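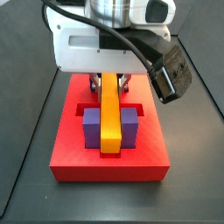 ## Fixing a kitchen drawer that drops or sticks

Most sticking drawers run on wooden side rails, and the fix takes an afternoon. You need a screwdriver, 120-grit sandpaper, a candle stub, wood glue and two clamps.

1. Empty the drawer and pull it all the way out. Older ones have to be tipped up at the front to clear the stop.
2. Set it on a flat table and press on each corner. If it rocks, the box is out of square and you should do step 5 first.
3. Look along the bottom edges for shiny patches. Sand those spots only, with the grain, and try the drawer again after every few strokes.
4. Rub candle wax on the edges and on the rails inside the cabinet. Don't use cooking oil.
5. For a loose corner, scrape out the old glue, run in fresh glue and clamp it. Measure both diagonals before you walk away. Leave it 16 hours.
6. Check the rail screws. If one spins without biting, fill the hole with glue and a sliver of softwood, let it dry, and drive the screw back in.

If a rail is worn into a groove, replace it. I bought mine at Wainwright in August — ask for hardwood strip, and take the old rail with you. Roland Tindall turns his over and uses the other side, and that works too if the screw holes line up.

Drawers that swell in damp weather should be left alone until the air dries out. Sand one in a wet spell and it will rattle all winter.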